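Kokholm Pod Lid Guard for Two-Arm Coffee Cells

Replacement part and software profile – fits all Brevine bench robots with the standard black grippers

Updated April 29, 2021

If you own one of our coffee cells and you've been getting the lid fault we wrote to customers about last fall, this is the kit you want, and we're so glad you found your way to it. It comes free of charge to anyone whose cell shipped before October, and everybody else can order it through the usual parts desk (the ordering details are further down, so do keep reading).

What went wrong

The fault shows up as code 87 on the Obura controller. In plain terms, the arm that works the lid starts its closing move a little too early, before the pod has settled in its holder. The lid comes down on the rim of the pod, the wrist feels more push than it expected, and the arm keeps pressing for almost 12 seconds before it gives up. Most of the time you end up with a dented pod and a grumpy line of people waiting for their coffee. In a few kitchens, though, the hinge cracked, and a cracked hinge on a machine that makes hot water under pressure is something we take very seriously indeed.

We traced the trouble to the timing file in version 19 of the Gandix motion package. The wait between placing the pod and closing the lid had been shortened to save a bit of time on each cup, and we simply hadn't tested it with enough kinds of pods. We're sorry about that, and we'd like to thank the customers who sent us their logs and, in one case, a whole box of squashed pods!

We rebuilt the job in our simulator with a black machine, a red pod holder and a white mug on the drip tray, and we worked through the lid approach there before any new settings went out to a real kitchen.

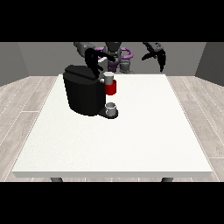 What's in the kit

One padded lid guard, which clips over the front lip of the lid and spreads the load
Two soft fingertip covers for the lid-side gripper
One replacement hinge pin
The corrected timing profile on a memory stick, also available as a download
A printed card with the new stop limits, to keep near the cell

Until your kit arrives

Please switch the cell to manual lid mode. The robot will still bring the mug and place the pod, and one of your own people can close the lid once the arms have parked – it's a small nuisance, we know, but a safe one. If you see code 87 even once, press the stop button, turn the coffee machine off at the wall and let it cool before you put a hand anywhere near the hinge. Please don't clear the code and try again.

Ordering

Ask for part 108 and have your cell's serial number ready.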